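Trokedham budget, second pass

Gertraud Strebel asked me to post the numbers behind our request, because the first version went around as a spreadsheet with no notes and people drew their own conclusions from it. So here are the notes. The short version is that we want one two-armed machine next year, and we want to spend most of this year's money before it arrives.

The work we are planning for is household handling: doors, floors, small parts passed from one place to another. All of it currently runs in simulation.

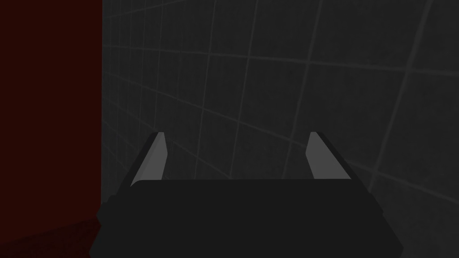
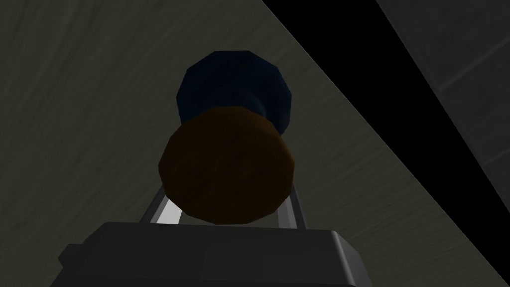
Simulated views, all four.

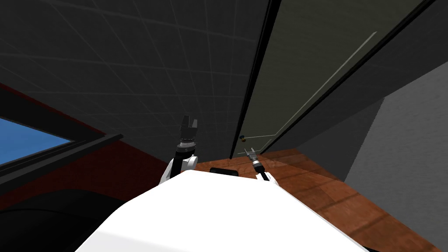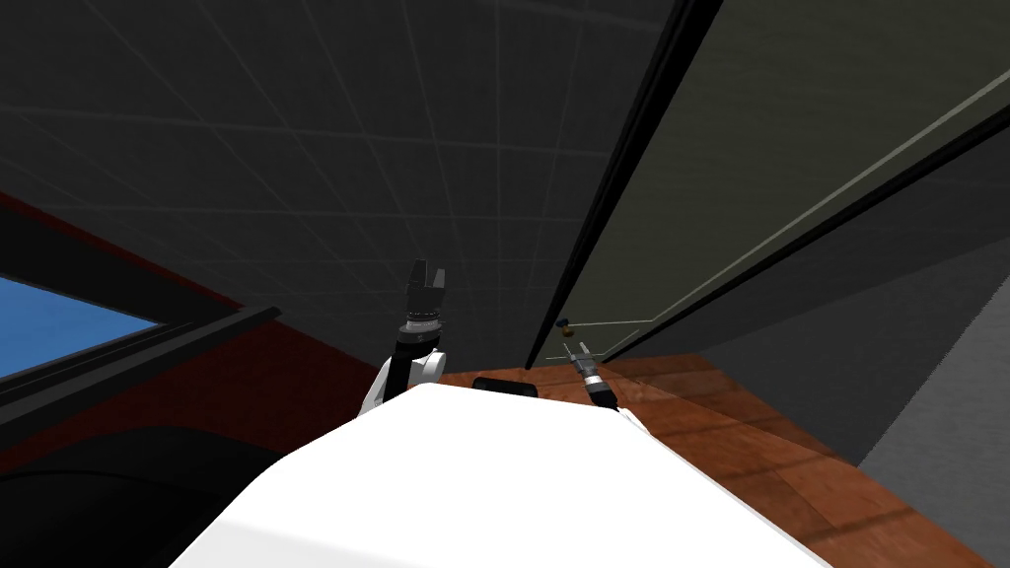
The current setup is two workstations in the back office at Pristmont. One was bought for this project. The other was inherited from Silvan Ammann's group when they moved to the new floor, and its graphics card is the limiting item. A full evaluation pass is 267 episodes and takes most of a night on the newer machine. On the older one it does not finish by morning, so in practice we run it on one machine and use the other for editing scenes.

That is the first line in the budget: replace the card and the power supply in the older workstation. The quote from Skusska is 2376 including shipping. I got a lower one elsewhere, but it left out the power supply, and the existing unit is not rated for the new card. Once both parts were included the difference was too small to justify a second vendor account.

The second line is storage. Each episode saves several camera streams plus joint states. We have been deleting the camera streams after each pass and keeping only the joint states, which saves disk space and makes it impossible to look at a failure a month later. Damian Holzer wanted a network drive. I would rather have plain internal disks and a nightly copy to the server we already pay for. The request has the plain disks in it.

The third line is spare fingers. This looks odd in a budget with no robot in it. The reason is lead time. Gezer ships the arms with one set of finger pads installed and sells the rest separately, and the wait on pads last October was longer than the wait on the arms. We plan to order 4 sets early and put them on a shelf. If the machine slips a quarter, the pads lose nothing by sitting there.

What I took out:

The force sensors. They are the most expensive option on the Gezer sheet and our simulated grasps do not use force readings at all. If we find we need them, they can be fitted later at the wrist. Refitting costs a day of labor and a recalibration.

The extended support contract. It covers remote diagnosis and priority parts, and excludes anything involving modified grippers. We will modify the grippers.

A mobile base. Silvan Aigner made a good case for it and I still say no for the first year. A base means floor space, a charging spot, a safety review for the corridor, and a second set of software updates. A fixed stand can be bolted down in the room we have.

On the machine itself, I am carrying a range and not a figure. Two vendors have quoted, and the quotes are not comparable yet. One includes the controller and cabling. The other lists the controller as "configuration dependent," and I have asked twice what that depends on. Installation is excluded from both. I have put in an allowance for the stand, an emergency stop circuit, and an electrician, based on what Ignacio Ruiz-Ortega's team paid for a similar room.

Timing: the workstation parts and disks can be ordered as soon as the request is signed. Pads go out next. The machine order waits for the second vendor's reply on the controller, and for a measurement of the doorway, which I have down as my own task for this week. The crate drawing shows a width very close to what I remember of the door, and I do not want to find out on delivery day.

Comments on the line items should go to Gertraud, with me in copy.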